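Re: [repeaters] Enadach duplexer retune

Aigars Avotiņš wrote:
> Receive is still desensing on the Enadach machine. Is it the
> duplexer or the feedline?

Probably the duplexer. Notch depth on the low side measured 13 dB short in July. The Nellon cans drift when the shack gets cold.
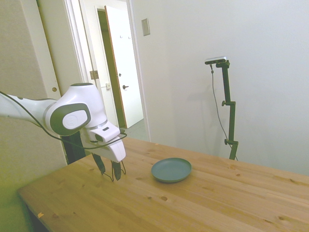

Vol. 4, No. 4

Retune the reject side first, then check return loss into a dummy load. I get around 114 dB total isolation with the preselector in line.

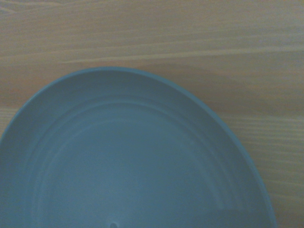
p. 4

If the figure holds and desense persists, swap the jumper at the polyphaser. Etov has double-shielded coax by the metre.

Heino Org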